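Posting a condolence notice on the Rumcombe page

I look after the notices with Hanyu Cai, and these are the steps we both follow when a councillor or former member has died. Do them in order, please, even when the phone's going mad!

1. Ring the family contact first. Nothing goes up until they've said yes to you directly (a text from a colleague doesn't count).

2. Log in to Vallow, open Notices and choose Condolence. The ordinary News template puts a share banner across the top and it looks awful on a death notice.

3. Type the full name, the office held and the ward. I check the spelling against the electoral roll, then check it again.

4. Paste in the mayor's statement. The box holds 2000 characters, so if it runs over, ask Consuelo Ayala to trim it and leave the wording alone yourself.

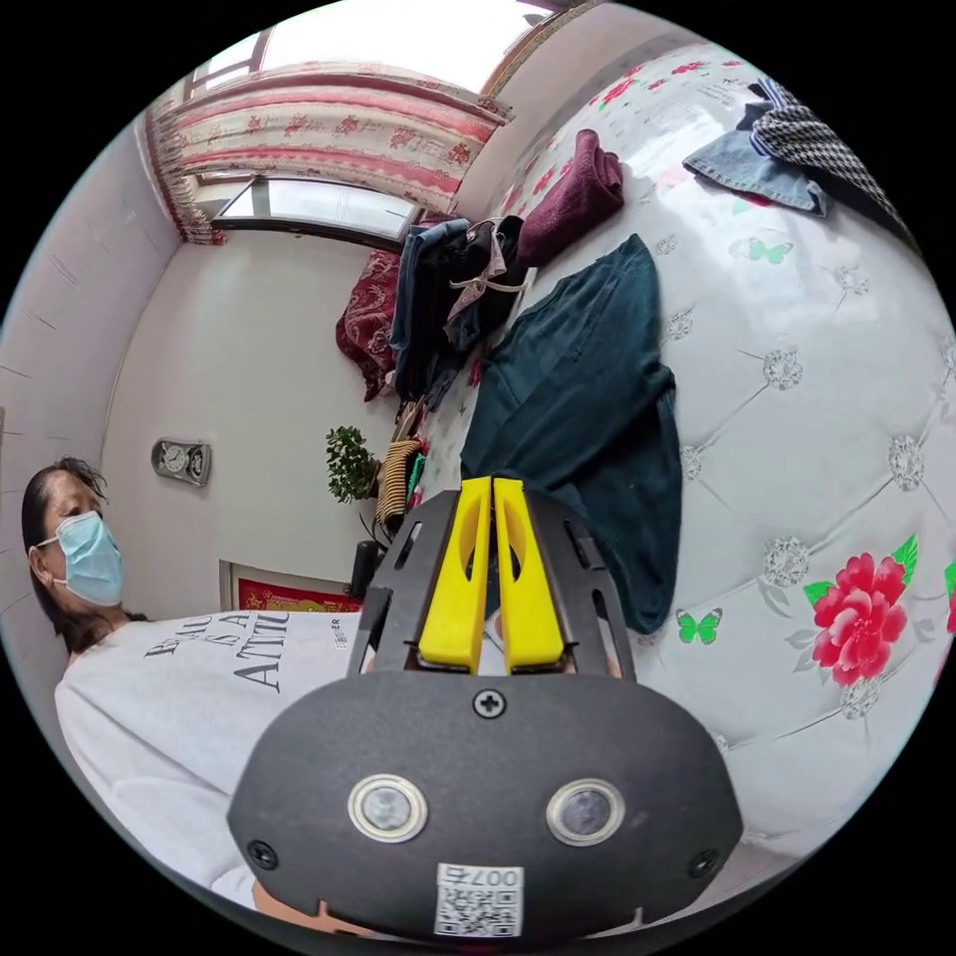

Light blue face mask and a white printed sweatshirt.

5. Leave the cause of death out unless police have released it. If they have, use their words and name them as the source.

6. Set comments to Held. I learned this one the hard way with the Espinoza notice, when I had 69 comments to sort through on a Sunday night.

7. Send the preview to 2 people, wait for both replies, then press Publish.

Note: Rellik, our mailing tool, picks up new notices every 3 hours. If you fix a typo after it's run, the email still goes out with the old version, so tell me and I'll send a correction.

Caution: don't use Delete on a live notice. It takes the family's messages with it and I can't get them back. Use Unpublish and give me a ring.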